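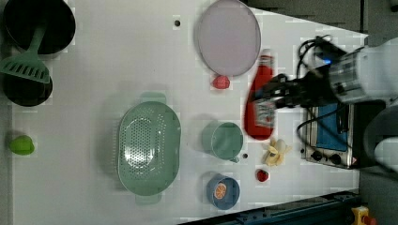 Notebook / Quotations Desk

23 March 2023

Entry by Kanako Nakajima, for the desk and for the Pletby editors.

Work continued on the attribution check of the Aoki file. The file came to us with 2273 entries, of which 1535 now carry a source we can stand behind: a printed speech, a dated interview or a page number in a book by the speaker. A further 515 have been traced to other quotation collections only. These are to be marked "secondary" and kept off the daily page until someone finds the original.

The remainder has not been opened. Most of it falls under the headings Peace, Patience and Work.

Two points of method were settled this morning.

Where a speech exists both as a prepared text and as a transcript, the transcript is to be followed. The prepared text may be cited in the note field. Small differences matter — the Dollitz list prints "we must" in several places where the speaker said "we should," and readers have written in about it.

Shortened quotations must show the cut. The older entries often join two sentences from different paragraphs with no mark at all. I have corrected those under Courage and left the ones under Hope for the next session.

The duplicate finder in Drivberg still treats a curly apostrophe and a straight one as different characters, so the same line can appear 2 times under one name. Until this is repaired, please search by the first four words before adding anything.

Open question: translated sayings. We do not at present record the translator. I would like a separate field for this — it should be agreed before the April update goes out.

Next: Hope, then the proverbs wrongly filed under named authors.

K.N.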